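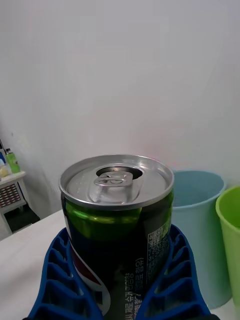
Cans and Cups: A Small Gallery

Welcome to the least glamorous page on the site. Last May I posted the glassware gallery, which drew 1,163 visits and one complaint about the coasters. This one is for people who prefer their drinkware to bounce. It covers a green can of soda, a few plastic cups and a white table, and if that sounds thin to you, the Dandimine teapots are still up on the old page and they have spouts and everything.

Green Can, Open
The small print is in Korean, and it goes on for a while. I have a soft spot for cans that take themselves this seriously. The dark green does most of the work, and the plain silver lid stays out of its way. I'd put it on a shelf next to my Usberg thermos, which is also green and has never once kept anything warm.

The Cups
Pink, light blue, lime green. I grew up with a set very much like these, seven of them at the start and two by the time I left home, and there was a fight over the green one at every meal. My brother still says he won. The blue was for guests. The pink went to whoever got to the table last. 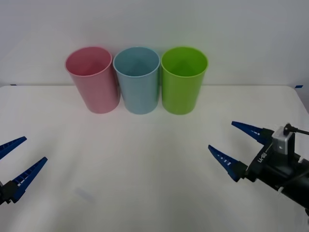

Plastic cups don't get much respect from collectors, and I include myself, having paid real money for a Zamico tumbler that leaks. But they stack, they survive the floor, and you can find the one you left in the yard from the kitchen window. Lime especially. You could land a plane with lime.

Lowri Sayce wrote in to say that pink, blue, green is the wrong order and it should go green, blue, pink. Noted, Lowri. She has sent me six emails on this general subject and I've enjoyed maybe two.

Can and Cups Together
My favorite of the set. A can always looks a little overdressed next to plastic.

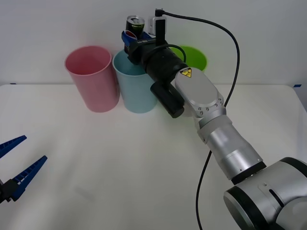 Green can held upright above the light blue cup, pink to the left.

Next up is the Dong tray collection, as soon as I find a wall big enough to lean it on. Comments are open. Please be nice about the coasters.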